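The Night Tillby Wouldn't Let Go

I'd been at Kumitz three weeks when they put me on lates with Tillby, and I was thrilled, because lates meant a quiet floor, my own kettle and no managers. Tillby was two arms, two hands and a temper (my word, not the manual's). The job couldn't have been duller. Red cube, black tray, pick it up, put it in, again and again until the log said 2000, and I got to sit there with a cheese roll and press the green key.

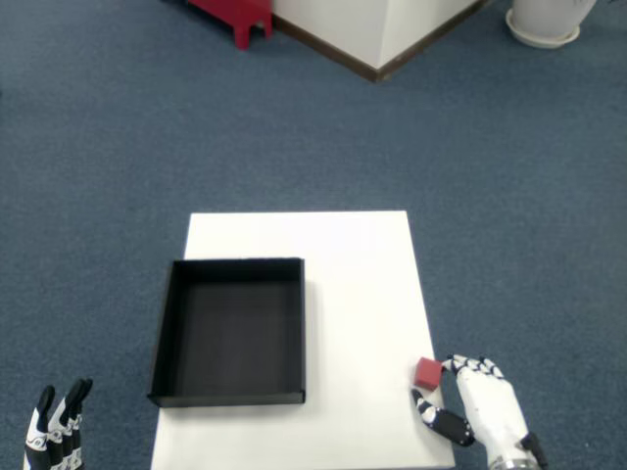 Watch the thumb, Shewit Woldegiorgis told me over the headset, it's always the thumb that goes first. And did I remember where the stop button was, and was I absolutely sure, and would I please put my hand on it now so she could hear me do it?

I slapped it for her. She made me reset the whole lot, which took ages, and off we went again.

Well, it was go number 88. The fingers shut on the cube, lovely, up it came, over to the tray, and then nothing. It just hung there. The screen said "hand open", all cheerful and green, and the hand was plainly not open, it was squeezing. I could hear the motors whining. Fault 3692, said the log, and then it said it again, and again, all down the page.

Now, I knew the rule. You hit stop, you wait for the light, you ring it in. Anyone at Pilex who fits these hands will tell you the same. But the cube was right there, a corner sticking out between two fingers, and I thought, I'll just give it a little tug. I got as far as leaning over the table.

The other arm moved. I'd forgotten all about the left one! It came swinging across at chest height, where I'd have been if my roll hadn't slid off my lap and made me duck for it. I hit stop from the floor, with my elbow.
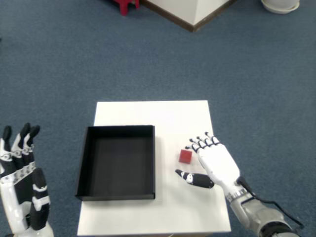
So that was me told. I wrote it all up, the leaning and the tug included, and I left out the roll. Yimer found the trouble next morning, a sensor plug that had worked half loose, so that Tillby believed it had let go and kept trying the next move, and then the one after that. He pushed it back in with one finger and it clicked.

Shewit read my report twice while I stood by her desk. Then she asked what had made me duck, and I said instinct, and she looked at the mayonnaise on my sleeve for quite a long time before she signed it.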